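The Skakska fault

The Skakska fault is the name we gave to a handover failure on two-armed benches, where both arms believe the other one has hold of the part. I'm writing this entry since I was on shift at Dritthorpe when it first bit us, and Isla Gunn keeps telling me to get it down before I forget the details!

What happens

One arm grips a piece and brings it to the middle of the table. The second comes in to take it. On a good day the first arm waits for a "got it" signal and lets go. With the fault, that signal arrives early (a leftover from the previous cycle, as we later found) and the part drops, or worse, both arms carry on moving and the grippers knock together. Ours did it on cycle 222, in August, and bent a finger on the second arm. I still wince at the noise.

The tricky bit is how close the two grippers have to get. There's very little room between them at the meeting point, and any loose cable hanging off a wrist makes it tighter still.

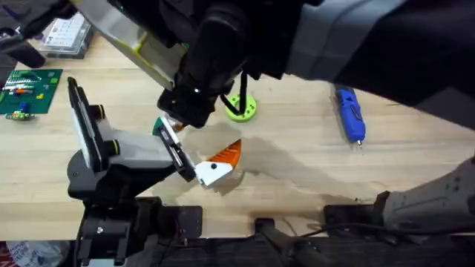

Cause

Craig Dalgleish traced it to the Drummond controller, which cleared its grip flag 2 seconds after a release. If the next handover began sooner than that, the old flag was still sitting there. We'd sped the cycle up that same morning, so I'm afraid that one's on us.

Fix and safety notes

The flag is now cleared at the start of every cycle, and the giving arm checks its own grip force before opening. The Sirnommont bench had the same change five weeks later. Please don't reach in to rescue a dropped part, however tempting it is. Press the stop, wait for both arms to settle, then go in. I've seen an arm restart with a hand on the table and I don't want to see it again.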